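Hangers, coats, and the stand that finally stopped leaning

7 February 2024

Right, quick one as the kettle's on and I've got 2 loads of washing to fold.

I said in December I'd sort the coats. Did not sort the coats. They lived on the backs of chairs all through Christmas, then on the banister, then in a heap on the banister, and every time anyone went out the door the heap came down. Enough.

So. We now have a coat stand. Tall wooden one, from Dekitz, second hand section, slightly scuffed near the top where somebody's had a rucksack strap rubbing on it for years. I don't mind scuffs. What I did mind was the leaning. First evening I hung my big winter coat on one side and the whole thing tipped like a drunk uncle. Took the legs off, put them back on, tightened everything, still leaning. Second go I did the bolts up a bit at a time going round in turn, instead of doing one up hard and then the next, and that sorted it. If yours wobbles try that before you start shoving cardboard under the feet.

It's in the middle of the room for now. I know. I wanted to be able to walk all the way round while I worked out where everything goes, and once it's settled it'll go in the corner by the door.

Hangers next. I'd kept every wire one the dry cleaner ever gave us, plus a bag of those thin plastic ones that snap if you look at them. All gone, apart from a few for the kids' dressing up stuff. The plain wood ones are staying. They hold a shoulder properly and a damp coat doesn't end up with those little pointy bumps in it.
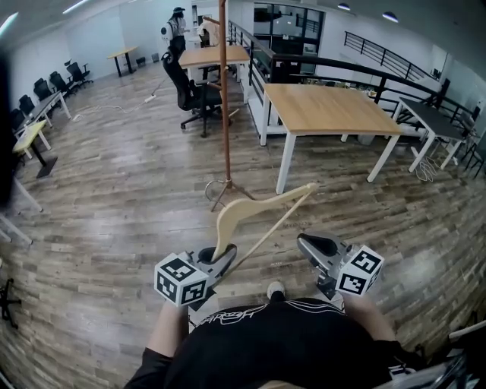
Fehr left a comment on my last post saying wooden hangers are all very well but they're too bulky for a coat stand, and that I'd be better off with a loop sewn in the collar and nothing else. Fair point, and for the everyday jackets that's what I'm doing. Half of them had a loop that had come away at one end, so I sat down with a needle and strong thread and did the lot in one go in front of the telly. But a heavy wool coat hung by a loop goes a funny shape at the back of the neck, I've ruined one that way, so the good coats get a hanger and teh loop brigade can argue with me.

Rules I've settled on, such as they are —

Coats we're wearing this week go on the stand. Anything else goes upstairs.

Heavy ones spread round, never two on the same side.

Scarves in the basket. Not on the stand. It looked like a maypole.

Wet things go over the bath first and only come down when they've stopped dripping. The floor's wood-look plank stuff and wipes down easily enough but I don't want to be wiping it every day of my life.

The upstairs rail is another story. Deltusance do a long one that fixes to the wall and takes wooden hangers without them all jamming up, and I've been eyeing it, but that means drilling, and drilling means finding the drill, and the drill is in the cupboard I haven't sorted yet either. See how this goes.

Anyway the charity bag went off to Grondenthorpe this morning, two coats nobody's fitted into for years and that awful shiny mac. Keeping the green parka. Don't ask me to defend it, the zip's been dodgy since forever and the lining's coming down at one cuff, but it's warm and it has pockets you could lose a loaf of bread in.

Next is shoes, probaby. Or the drill cupboard. Kettle's boiled, off to fold.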